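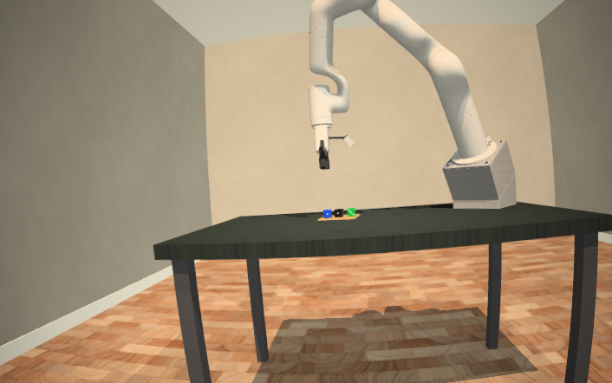 Simulated arm stops above the dice and won't come down -- is it really a "safety" stop?

Posted by Konrad Malinowski, 22 May 2024

I have a pick task set up in Punivex. One white arm on a sloped pedestal, dark table, three dice on a thin board. The job is to grab the black one in the middle. The arm swings over fine, then halts in the air with the gripper closed and the log says "protective stop, code 445". Same thing on every run since I updated. I put the dice farther apart and it made no difference.

Support told me the planner is protecting the neighboring dice. I don't buy it. The gripper is nowhere near them when it quits. Has anyone seen this code mean something else?

Mareike Fröhlich

I wouldn't buy it either. 445 is a catch-all. We got it at Bolach for a bad joint limit, a missing tool weight and once for a typo in a file path, and each time the message said "protective stop" as if something had been saved from harm.

Turn on the collision shapes in the viewer before you touch anything else. They are not the same as the shapes you see drawn. In our case the board under the parts had been imported with its collision box in the wrong units, so the planner believed in a block 363 mm tall sitting on the table. The arm stopped right above it, every time, very politely. If yours is the same, delete the box and make a new one by hand. Also check the plate on the rod beside the end of the arm. If it has a collision shape, make sure it's attached to the wrist and not to the world.

Don't raise the stop threshold to make the message go away. Somebody will copy that setting to a real machine.

Yi-an Yoo

reinstall, worked for me

Mattes Kleinschmidt

Reinstalling puts the default scene back, so of course the error goes away. So does your setup.

Mareike is probably right about the box, but I'd look at one more thing. Build 618 changed how the closed gripper is handled, at least on my install. If the open command never arrives, the planner refuses the descent and reports 445. Try sending the open command by itself, wait for the reply, then plan the move down. If there's no reply, you have your answer, and the dice have nothing to do with it -- whatever support says.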